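Selano Family Kitchen – Spring Progress Report
Submitted to the Hutchins Fund by Marisol Crenshaw, program manager

Summary

This report covers the second half of the grant period, through the end of April. The Selano breakfast program is now running at both sites, Pirton and Vimen. We served 578 families over the period. Spending is on budget except for dairy, which is covered under Costs.

Pirton site

Pirton opens at 6:30 on school days. Most families come before 7:15, so we moved one paid shift earlier and dropped the late one. The serving line was slow in the first weeks and there were complaints. We now put cereal and fruit out on a separate table, and parents can serve small children without joining the hot food line.
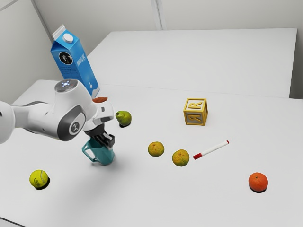
Teal mug above a white tabletop, with a milk carton behind.

The dish room at Pirton still has no second sink. The landlord has agreed to the work and we have a quote from a plumber. We expect it to be done before the summer break.
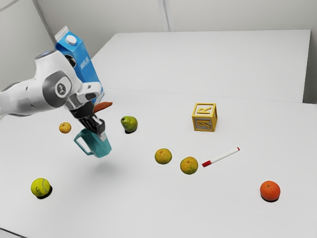
Reading time: 2 minutes

Vimen site

Vimen opened later than planned. The health inspection was put off twice, first by the county and then by us, when the walk-in cooler would not hold temperature. The cooler was repaired under warranty and the site passed on the next visit.

Attendance at Vimen is lower than we forecast. Parents told us the bus stop is too far from the door – a long walk with a stroller. We have asked the school district to consider a closer stop and are waiting for an answer.
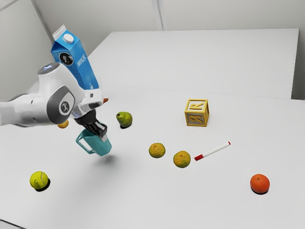
Staffing is settled for now. We hired two part-time cooks and lost one in March to a full-time job. Her replacement has finished food safety training and works at both sites.

Costs

Dairy ran 11 percent over budget. Part of this was price and part was waste at Vimen, where we were ordering for more families than came. Orders were cut in April and the waste has dropped. We covered the difference from the supplies line and are not asking for additional funds.

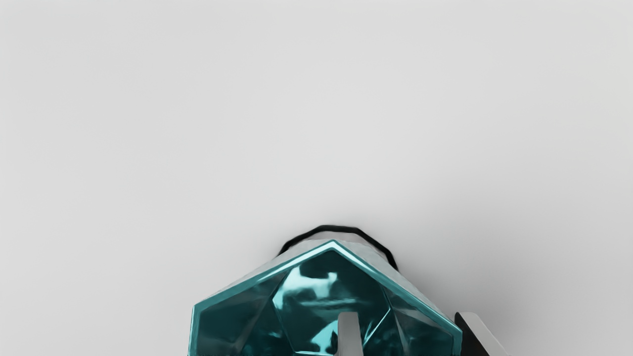
Bread and produce came in slightly under. The van lease is unchanged.

Next period

We plan to keep Pirton at its current hours and try a later opening at Vimen, from 7:00. The parent survey will go out again in English and Spanish, with a shorter form than last time. We would also like to discuss moving the unspent training money to summer meals. A revised budget sheet will follow by email.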